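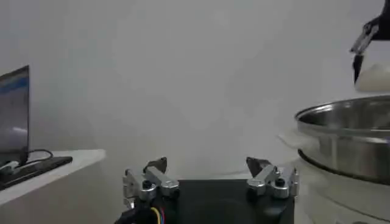

Steamed buns are small breads cooked over boiling water instead of in a dry oven. They are eaten across much of eastern Asia, and in kitchens a very long way from it, and almost everyone who grew up with them will tell you, kindly but firmly, that the ones at home were the best. The plain sort has no filling at all and is eaten much as a slice of bread would be, with soup, pickles or whatever else is on the table. Filled sorts may hold pork, sweet bean paste, custard or chopped greens.

Dough

The dough is usually wheat flour, water, yeast and a little sugar, though many families add a spoonful of oil or swap some of the water for milk. Low-protein flour gives a paler, softer crumb, and stronger flour a chewier one that stands up well to gravy. After kneading, the dough is left until it has puffed up nicely, then knocked back, shaped and rested again. This second rest is short, and in a warm kitchen it can be very short indeed, so it pays to have the water heating before the last bun is rolled.
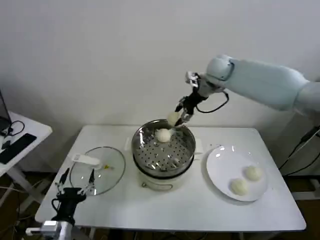

Photo: Rhea Lumbao

Steaming

Bamboo baskets soak up some of the moisture that would otherwise drip from the lid, while metal ones are easier to wash and last for years (many cooks wrap the lid in a tea towel and are perfectly happy). Small plain buns want something like 13 minutes over a steady steam. Once the heat is off, it is common to leave the lid on for another 3 minutes or so, as a sudden rush of cool air can make the skins wrinkle. Buns swell as they cook and need room between them, and a square of greaseproof paper under each one saves a good deal of scrubbing later.
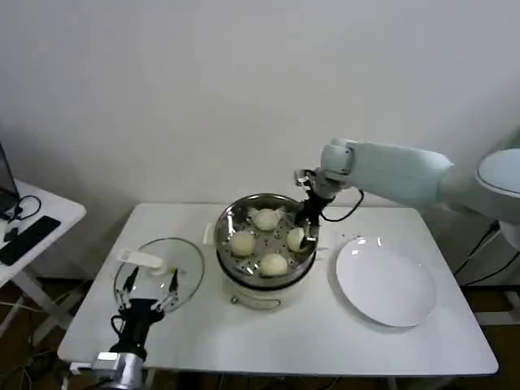 Keeping and reheating

Cooked buns keep for a couple of days in a covered tin and freeze very well. They can be steamed again straight from the freezer, and stale ones are lovely sliced and fried in a little butter or dipped in egg first. In Denley, where the food writer Musyoka Rweyemamu gathered recipes for many years, fried slices are served with condensed milk at the spring fair each May.

Contact the editors | © Clerora Encyclopedia of Food | Back to top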